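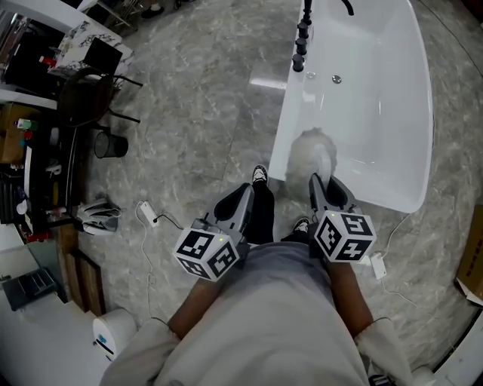 2020-08-17. Grout notebook, bathroom samples. Batch 26 of the Tirnby powder went into the test joints this morning and has already faded to the color of weak tea, which the chart calls Slate. The chart is printed by Avov and is, I suspect, optimistic literature. We want a gray that can sit in the joints of a gray marble-patterned floor, next to a glossy white tub, without looking like somebody forgot to mop. So far the tea does not qualify. The white is the harsh part, as it makes every warm gray look tired.

Mixed 723 g of powder with the water the bag asks for. Too stiff. Added a splash, wrote down "splash," and am now unable to repeat it. Whoever reads this in October: use the measuring cup, it is on the shelf behind the Grornadell sealer.

Joint widths tried: 2 mm and 3 mm. The narrow one cracked at one end, where I had pressed it in with a thumb instead of the float. The wide one held but dried blotchy. I blame the sponge. The sponge has been with us for over three jobs and has picked up opinions from all of them.

Šimkus additive: smells like a wet dog in a paint store, does make the mix creamier. No visible effect on color. Second sample board has it on the left half only, marked in pencil on the back. Please don't stack anything on that board. The last one came back with a coffee ring cured into it, and the coffee ring was the best match we had.

Still to do: cooler pigment, half dose first. Order a new sponge. Ask Avov whether the chart was ever held up to real grout.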